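Plelleck Tabletop Arm - first impressions and what it can do around the house

I get asked one thing more than anything else on this page: can it do my chores yet? Short answer - some of them, slowly, if you set the table for it. I've been selling and fixing these arms out of our Dromenness shop since April, so I've had plenty of time to find out!

The good stuff first. Picking up a bottle or a can is no trouble. Putting a mug back on a shelf is fine too, once it has learned the shelf. The arm weighs 24 pounds, runs on ordinary 110 volt power and clamps to any solid table (please don't use a folding one, I've seen how that goes).

Laundry? Forget it for now. I gave it a pile of socks and went to lunch, and when I came back it had one sock and a very firm grip on my tablecloth. Dishes are somewhere in between - plates okay, forks no.

Drinks are the job I'd show your friends. Pouring sounds easy until you think about how a bottle changes as it empties, and how thin a plastic cup is if you bump it.

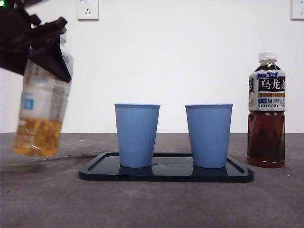
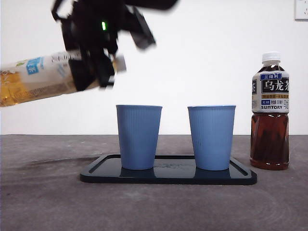 Getsemaní Hinojosa bought one for her break room and asked me if it would replace the person who fills the cups. I told her no, you still have to set things out and wipe up after, and she bought it anyway (she loves the thing, she emails me all the time).

Ships with the Fuchs finger set and a power cord. The Jondavness wrist is sold separately, part 203, and I'd get it if you plan to pour a lot. The price is $2000 with the table clamp included. Write to me before you order if your counter is stone - the standard clamp pads slip on it and I'll swap in the rubber ones at no charge.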